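Sorting cell going in at work, what happens to the packers?

Our site in Losstead is getting a two-arm cell on the returns line in May. Six of us do that job by hand now. Anyone been through it?

Wenche Backlund
We got ours at the Hurkden depot two years ago. No one was let go, but the job changed. I used to sort 192 parts an hour. Now I fill bins, clear jams and sign off the count. 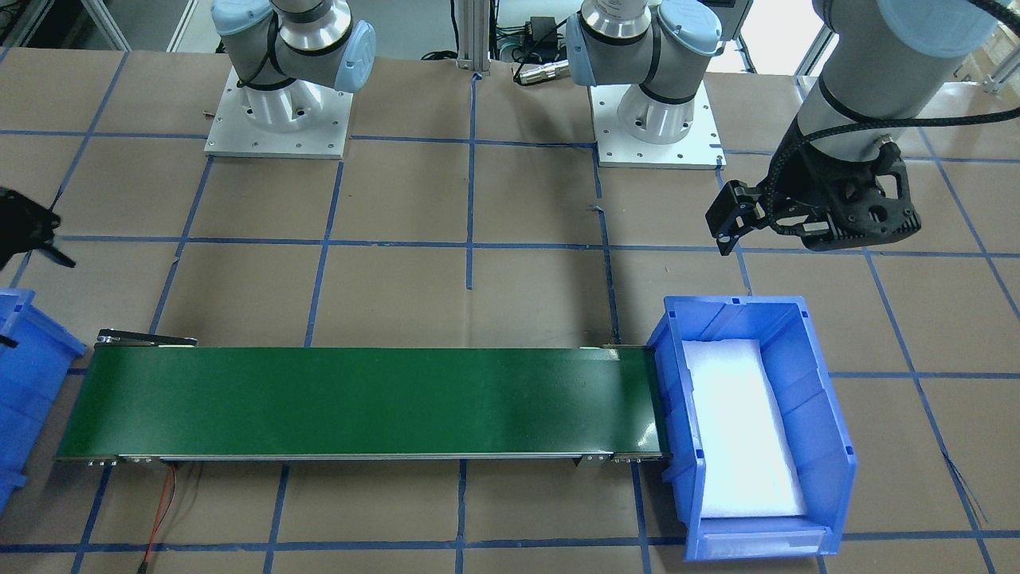 The first month was slow and the arms needed help all day — ask now who gets paid for that. Two of us got the operator grade. The rest stayed on the old rate and weren't happy.

moen_nights
depends on the manager. ours just cut the overtime

Skedthorpe Dave
Get the training in writing before it starts. My wrists are better, but the shift is duller and you talk to people less. They promised us 95 percent uptime and we've never seen it.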